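Getting a Garment Home From the Show in One Piece

You bought a sample off the rail after the September show in Clutport, and it is now in a grocery bag. Fine. Take it out.

Hang it on a padded hanger for a full night before you do anything clever. Most creases drop out by breakfast, and the rest were probably charged extra for.

Makeup on the collar: dab with micellar water on a white cloth, working inward. Rubbing just gives the foundation a bigger apartment.

Double-sided tape residue: 2 minutes in the freezer, then roll it off with your thumb. Test silk on an inside seam first. I skipped this once and own a very expensive dust rag.

Loose beads: knot the thread on the wrong side before you trim anything. Thenmozhi Kurup, who hemmed for the Rurham shows, used clear nail polish on the knot and would not discuss alternatives.

Steam from the inside, with the steamer moving. Velvet gets steamed hanging up and never, ever ironed - unless you want a shiny triangle on one hip.

Store knits folded. A hanger will give your sweater shoulders it never asked for. 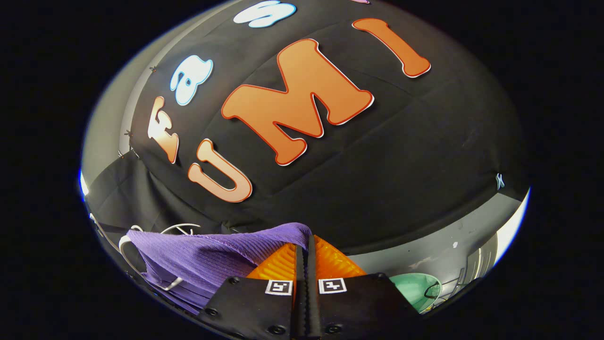
Orange letters on wrinkled black fabric.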